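Halliday antiques fair, quick notes
17 October 2018
By Rūta Pētersons

Got to Halliday late, bus stuck behind a tractor. Two halls and a yard. Entry £3, which is fair. Kitchen and hearth iron mostly in the far hall, so went straight there before the good stuff went.

Best stall by a mile was Juritz. Trivets, pot hooks, a rushlight holder with a lovely twisted stem. Asked about a set of skewers on a hanger, all six there, same maker's mark on each. He wanted more than I had. Went back twice. Still thinking about them.

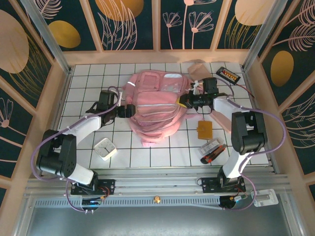
Copper was poor this year. Lots of re-tinned pans at silly prices, one jelly mould with a split seam sold as "honest wear". I did buy a small skimmer, brass bowl, iron handle, rivets look right to me. Carrying it home was the usual problem. A soft bag like the pink backpack, all folds once it's lying down, is no use for long handles, so take somthing stiff and a couple of old towels.

Clustport had the treen. Butter stamps, a thistle one and a cow, plus 12 spoons in a box, mixed dates, sold as one lot. Nice man, let me turn everything over and get the torch out. Yard was mostly garden bits and chairs. Tea good, queue dreadful.

Will go again. Earlier bus.

Comments

Clultik: Those skewers were still there at closing. Should have haggled!

mags_h: Was the rushlight holder on a wood base or iron? Looking for one in wood

Rūta: Wood, turned, bit of worm but old I thnk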